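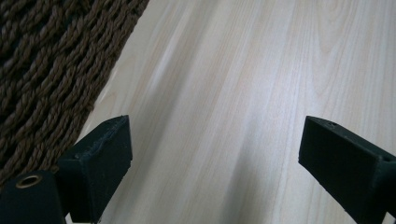 The brown rope rug.

March
Posted by the author in Money, Home
31 shares | 6 comments

I finally sat down and worked out what I will be living on once I stop working. I had been putting it off for a couple of years. The letters went in a drawer, and every so often I put another letter on top of them.

I have three old workplace retirement accounts and one small pension. The pension is from Hägglund, where I worked in the parts office for most of my twenties and thirties. It is the old kind that pays a set amount every month for life. The statement says $346 a month if I start it at 65, and less if I start sooner. There is no cost of living increase, so whatever it is on the first day is what it will be twenty years later. I knew that when I left, but it didn't mean much to me then.

The other accounts are all money I put in myself, plus whatever the employer matched. The biggest one is at Skolitz, where I still am. The smallest is from a job I had for less than a year, and I had forgotten about it until a notice came saying the plan had changed record keepers. The balance was $1,695. They take a fee out of it every quarter whether anybody looks at it or not, so it had been going down slowly in the years when the market wasn't doing much.

I decided to move that one first because it was the easiest. I asked for a direct rollover into the Skolitz plan. I had to call twice. The first person told me I needed a letter of acceptance from the new plan, and the second person told me I didn't. I got the letter anyway. It took 31 days from the first call until the money showed up. The check was made out to the new plan and mailed to my house, and I had to mail it on, which seems like an odd way to do it but I gather it is normal. If the check is made out to you personally they hold back part of it for taxes, and then you have to make up the difference out of your own pocket to roll over the full amount. I would check that line on the form twice.

The bigger question is when to start Social Security. I made an account on the website and looked at the estimates for each age. The difference between starting at 62 and waiting until 70 is large, larger than I had pictured. I used to say I'd take it the first day I could. Now I think I will wait until my full retirement age at least, and use some of the savings to cover the gap if I want to quit before then.

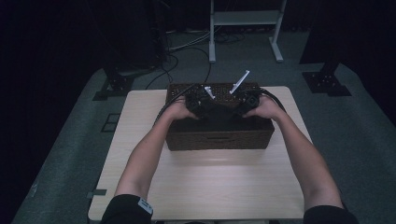
For the gap I needed to know what we spend, and I didn't know that either. I went through a year of bank statements and put everything into a plain spreadsheet. Groceries were close to what I would have guessed. Insurance was a lot more. We were also paying for a storage unit in Laltby that costs $111 a month, and I could not tell you the last time either of us had been over there. We cleared it out over two trips and closed it. Nearly all of it was stuff we gave away.

Health insurance is the part I still don't have an answer for. If I stop at 63 there are two years before Medicare, and the price of a plan depends on how much income I show that year. Money I pull out of a traditional account counts as income. Money from a regular savings account doesn't, apart from the interest. So the order you spend things in makes a difference - more than I would have thought - and I am going to pay somebody by the hour to go over that with me. I talked to one place, Morirer, that wanted a percentage of everything every year to manage it. They were polite about it. I said I'd think it over and I have, and I would like to just pay for a few hours.

Things still on my list:

Update the beneficiaries on the Skolitz account. The one on file is out of date.

Ask Hägglund in writing what the survivor option does to the monthly amount. The statement only shows the single life number.

Move the second old account, once I have the patience for the phone calls again.

I am keeping all of it in one folder now, with the dates of the calls written inside the cover. I'll post again after I have had the meeting about the insurance question.

6 comments

Contact | Copyright, all rights reserved | Back to top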